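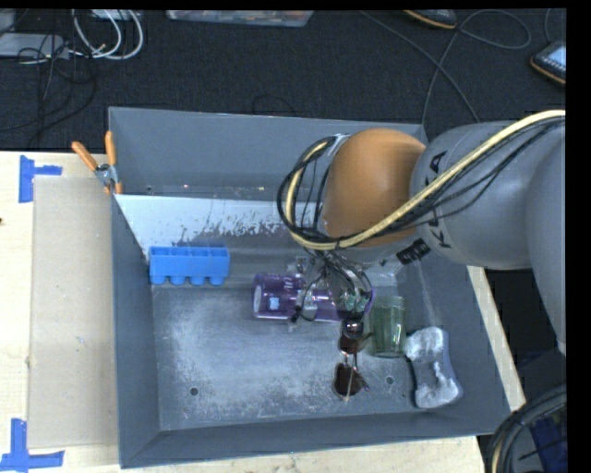

Devendra Sachdeva has argued that a gripper should never be judged by the objects it was bought to lift, and that the first question to put to any comparison is who chose the contents of the bin. The point was made in a discussion of published trials, and it remains a sound starting place for this chapter.

Chapter 6
Comparing Grippers on a Common Task

After working through this chapter you should be able to plan a fair trial of two or more grippers, write down the conditions under which it was run, and say how far the results can be trusted.

6.1 Why comparisons go wrong

Chapter 5 dealt with the single grasp: the forces at the contact points, the friction between finger and object, and the effect of weight. A working cell rarely presents a single grasp. It presents a bin of mixed items, some hard, some soft, some lying on their sides, and the gripper must deal with whichever comes next. A toy building brick offers flat faces, while a tapered cup gives way to a finger placed too high. Crumpled foam or cloth may have no clear edge at all.

Two laboratories may both report a success rate for bin picking and yet have measured quite different things. One may count a lift of any height as a success; another may require the object to be carried to a second bin and released. One may refill the bin after every attempt – the other may let it run down until only the awkward items remain. Celeste Figueroa's review of the Halliday trials found that the counting rule alone changed the order of the two leading grippers.

6.2 The Devton exercise

Throughout this chapter we refer to one body of results, the Devton exercise, in which the Polard and Tovus grippers were tried in turn on the same arm. Each gripper was given 50 practice attempts, which were not scored. The scored part came to 494 attempts with the Polard and 144 with the Tovus, the second series having been stopped early when a finger joint wore out. The full record, practice and later repeat runs included, holds more than 700 attempts.

The unequal numbers are kept here on purpose. Students often assume that the shorter series must be thrown away. It need not be, provided that the uncertainty is stated alongside the rate, and Section 6.5 shows how this is done.

6.3 Fixing the conditions

Before any scoring begins, the following should be settled and written down:

The position of the bin, and how it is held in place.
The objects used, and the way they are returned to the bin.
The route of cables near the wrist, which can limit its rotation.
The state of the bin floor, including any dust or residue.
The time allowed for each attempt.

The fourth of these is the one most often left out of reports. A powdered surface lowers friction, and an object that slides away from one gripper may stay put for the next if the floor has been wiped between series. Either practice is acceptable, but it must be the same for every gripper under trial.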